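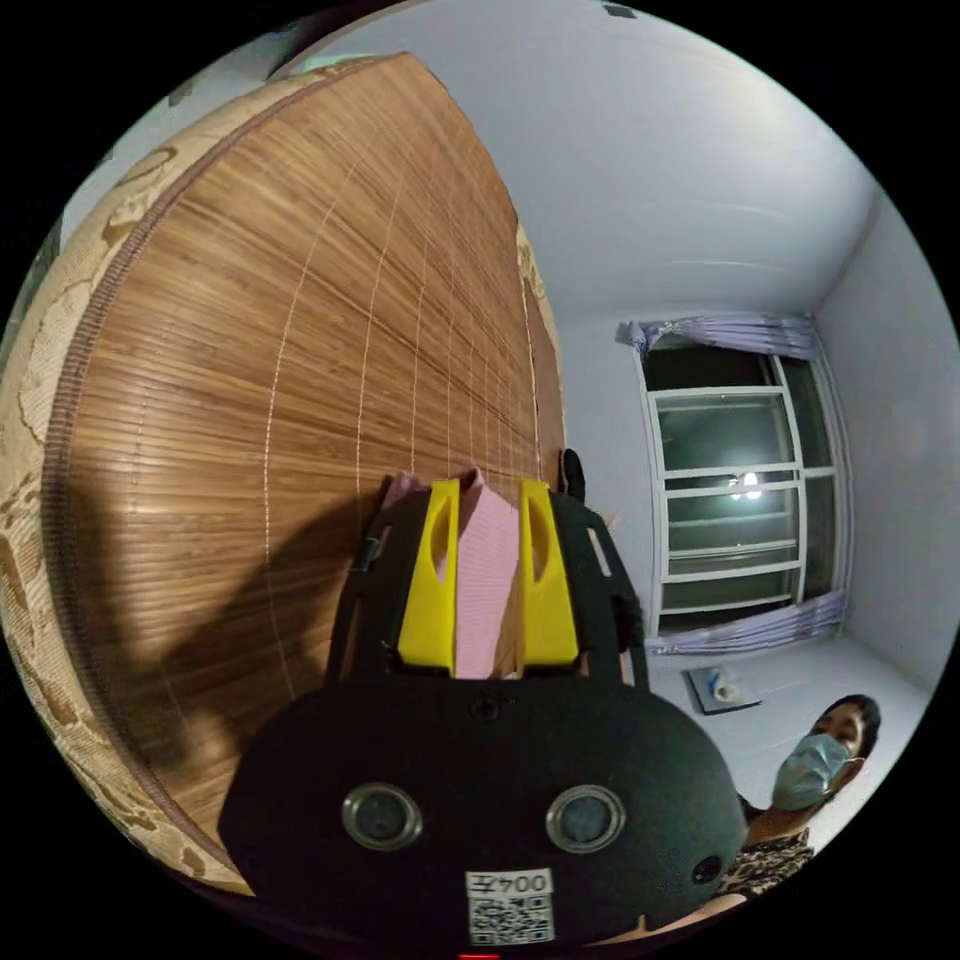 **Ticket 301:** Ribbed trousers won't hold a fold
**Product:** Clarnetti ribbed lounge trousers, pink
**Opened by:** customer, via web form, March
**Assigned to:** Dwight Lapointe
**Status:** Closed, workaround supplied

**Reported fault**

Customer folds the trousers lengthwise, then in half, then in half again for a drawer. The stack opens on one side within a few minutes. Hems finish at different heights and the waistband rolls outward. Same result on three attempts. Customer's other trousers (flat weave, Sodier) fold the same way with no trouble. Customer suspects the legs were cut to different lengths and asks for a replacement pair.

**Initial checks**

1. Care label instructions followed: cool wash, dried flat. No tumble dryer.
2. Leg length. Asked the customer to measure each inseam with the fabric relaxed. Both the same. Cutting fault ruled out.
3. Twist. Asked the customer to follow one side seam from waistband to hem. Seam drifts toward the front below the knee on one leg. Drift disappears when the leg is lifted and laid down again, so it comes from handling and the knit itself is straight.
4. Surface. Customer folds on a slatted bamboo mat with a cloth border. Mat is curled at one end from being stored on a roll.

**Reproduced on our side**

Used a stock pair from the same run and a slatted mat. Dragging the leg into position by the hem stretches the ribs at the pulled end and leaves them relaxed at the waist. Once folded, the stretched half recovers and the hem creeps back. With the mat slats running the length of the leg the fabric slides easily, which makes it easier to over-pull without noticing. 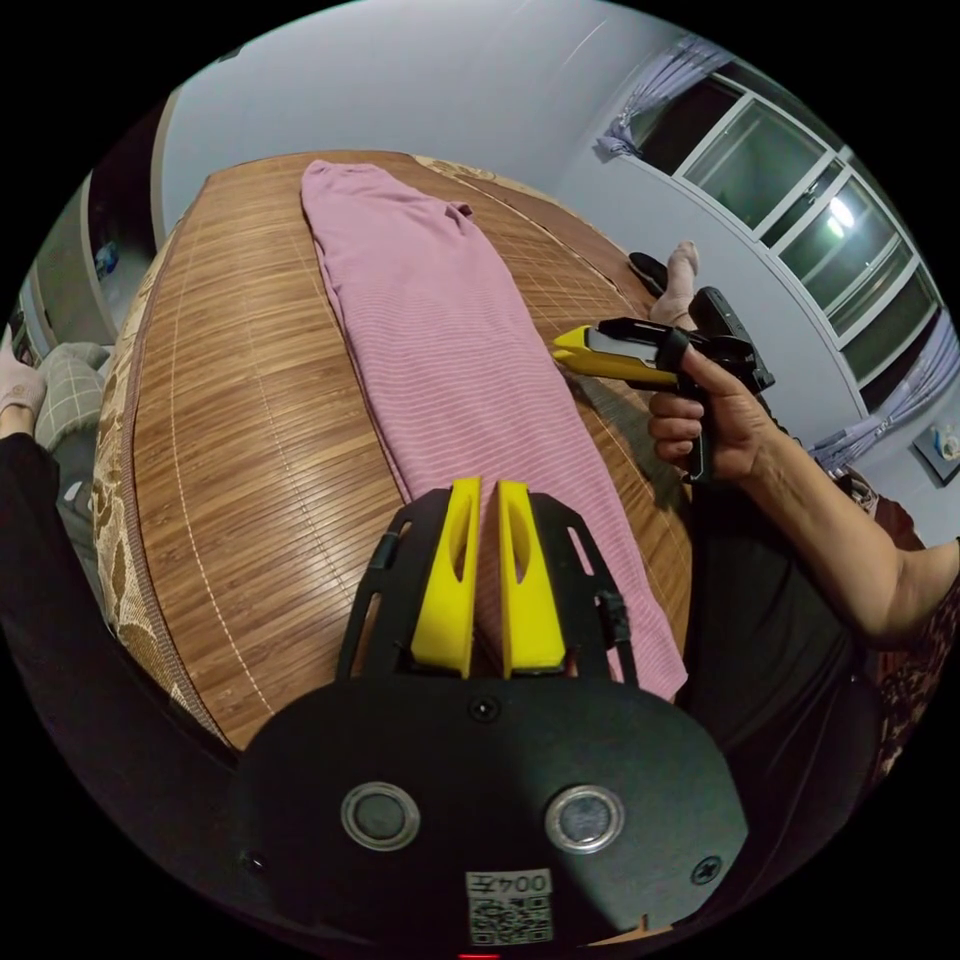 Second run, same pair: lifted at the hem and the knee together, set down, no dragging. Hems stayed level after an hour. Third run repeated this with the same outcome. Changing the mat for a plain table made a small difference only. The order of the folds made a larger one.

**Procedure sent to customer**

- Lay the trousers out flat, waistband away from you, legs apart.
- Leave them for two minutes. Ribbed knit needs time to recover after being picked up.
- Smooth across the ribs with a flat hand. Do not pull toward the hem.
- Bring one leg over the other by lifting at the knee and hem. Match the side seams first, then the hems.
- Tuck the crotch point in so the long edge is straight.
- Fold the hem end up to just short of the waistband, then fold once more. Target width for the drawer insert (Sollenano, narrow) is 133 mm.
- Store with the last fold facing down. 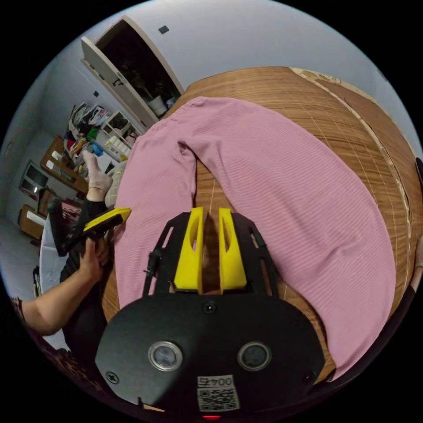

Does the bamboo mat need to be replaced?

The mat is fine to keep using once it lies flat. Roll it against its curl and leave it overnight under something heavy. The customer put about 400 g on the curled corner, which was too light.

**Follow-up**

Customer reports the fold now holds in the drawer. Waistband still rolls slightly on the outer layer. Li in returns confirmed the elastic is within tolerance for this run, and that the roll is normal when the band is folded face out. Advised folding with the band inside. Replacement request withdrawn.

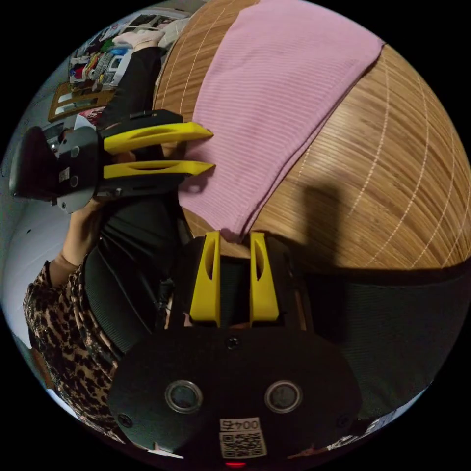 *Ribbed garment laid flat, long edge doubled over.*

**Notes for the knowledge base**

- Add "measure inseam relaxed" to the uneven-leg script. The current wording says "pulled straight", which gives a false difference on ribbed stock.
- Folding card in the Clarnetti packaging shows the flat-weave method. Raised with packaging, no date given.
- Procedure not tested on the wide-leg cut.

Closed 4:40 pm. D. Lapointe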